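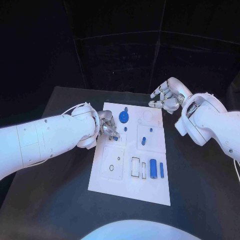 Tollance Canister Vacuum: Six Months of Dog Hair, Stairs and One Very Old Rug

I put off buying a new vacuum for as long as I decently could. My old upright had been with me through two apartments and a house, and I'd replaced the belt so many times that I could do it while talking on the phone. When the motor started to smell like a hot toaster last January, I gave up and drove over to Inport, the little repair and sales shop on Hayes, to see what they had on the floor.

If you haven't been in, it's worth the trip. Halfdan Frandsen let me try four machines on the same square of carpet, and he was very patient while I went back and forth between them (and back again). I went in wanting another upright. I came home with the Tollance canister, a spare pack of bags, and a floor brush I hadn't planned on, which has turned out to be my favorite part of the whole purchase.

What it's like to live with

We have wood floors downstairs, carpet on the stairs and in the bedrooms, and a big shedding dog named Biscuit who sleeps wherever I've just cleaned. There's also my grandmother's wool rug in the dining room, with long fringe that every vacuum I've ever owned has tried to eat.

The Tollance handles the wood floors beautifully. The hard floor brush has soft bristles and a swivel neck, and it slides under the sofa without my having to lie on my stomach and poke at things. Crumbs don't get flung out behind it the way they did with my upright. I can do the kitchen, hall and dining room in one go without moving the plug, and the cord winds itself back in with a tap of the foot. Keep a hand on it, though! It comes in fast and it will whip your ankle.

On carpet it took me longer to be happy. The powered head comes set very low, and for the first week or so I felt I was wrestling it down the hallway. I finally called the shop, a bit embarrassed, and Meifang Yu asked me what height I had it on. I didn't know it had heights. There's a dial on the back of the head, and I keep mine on 3 for the bedrooms and 6 for the wool rug, with the brush roll switched off when I get near the fringe. Since then I haven't chewed up a single strand.

Stairs

I'm going to be fussy about stairs because I have a lot of them. The canister body is light enough to carry in one hand, and it sits on a step pretty well if you stand it on end. It won't stay there if you tug the hose, so I start at the bottom and bring it up with me a few steps at a time. The small turbo tool gets the dog hair out of the corners better than anything I've used, but hair wraps around its little roller and you'll need scissors every few weeks. My neighbor Gyula has the cordless everybody seems to be buying, and I'll admit I borrow it for the stairs when I'm feeling lazy.

Noise

Quiet on low, and I can hear the radio over it on medium. On high it has a whine that sends Biscuit out to the porch. I only use high for the mattress and the car.

Bags, filters and upkeep

I know plenty of people hate buying bags. I was one of them. After years of emptying a dusty bin over the trash can and sneezing all the way back to the house, I've come around completely. The bag has a little door that closes when you pull it out, and my allergies have been better this spring than I can remember. A bag lasts me a month or a bit more, dog included.

The filter behind the bag gets swapped once a year. Look for part number 3171 printed on the frame, as there's an older one that looks just like it and doesn't seat properly. I bought the wrong one online, of course, and the shop kindly traded me the difference when I bought the right one from them.

Things I'd change

The hose is a touch short if you're tall. My husband stoops when he uses it, or says he does, which may be why he so rarely uses it. The bag light comes on early, so feel the bag before you throw it out. And the crevice tool clips inside the lid, where I forgot about it for two months.

Would I buy it again?

Yes, and I'd get the floor brush with it from the start. If your house is wall-to-wall carpet, try the powered head in the store first and play with that dial before you make up your mind. For a mix of wood, rugs and a hairy dog, I've been very pleased with mine, and my sister has already asked me to go along with her to pick one out.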